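Silla Headphones: read me first

Hi, and thanks for grabbing this! Silla is my little collection of notes and pictures on over-ear headphones, the kind that pile up in a drawer until somebody needs a pair. I wanted colours and shapes that don't all look alike, so there's glossy red next to plain black, and one teal set with cat ears on the band (my favourite, no contest).

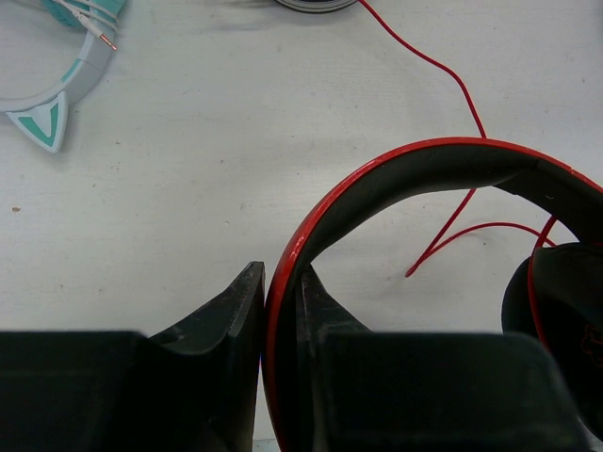 Mullon, 22nd January

This release has 1,031 pictures, up from 600 in December. I've put them in two folders, primari and shenoy, named after the two shelves where I keep the headphones. Sorry if that's confusing, I'm too used to it to change now! Notes are in notes.txt, one line per picture, with colour first and then anything odd about the cable.

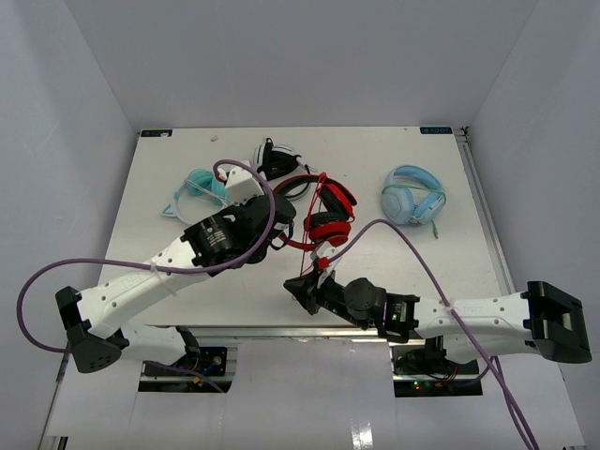
Cables were the fiddly bit. I wrote "looped" for anything doubled over a band and "loose" for the rest, but 103 lines still say "check" and I'll get to them when I can. Ear cups are labelled by the colour of the shell, and the cushion has its own column. If you spot a grey down as white, send me the line number and I'll fix it in the next version.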